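Minimum clearance for an open gripper in simulated runs?

Drarkamham
Our house rules give a stand-off for closed fingers only. Should open fingers get a larger one?

Polholm
Yes. Measure from the fingertips at full opening. We use 300 mm to any fixed panel and log every breach. Fingers stay open and empty until the approach is confirmed.
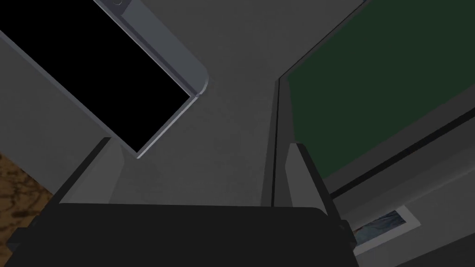

Lasance disagrees: 300 is excessive in simulation, and a fixed figure hides bad path planning. Log the closest distance per run and review after 3000 runs.

Quan
same as real robot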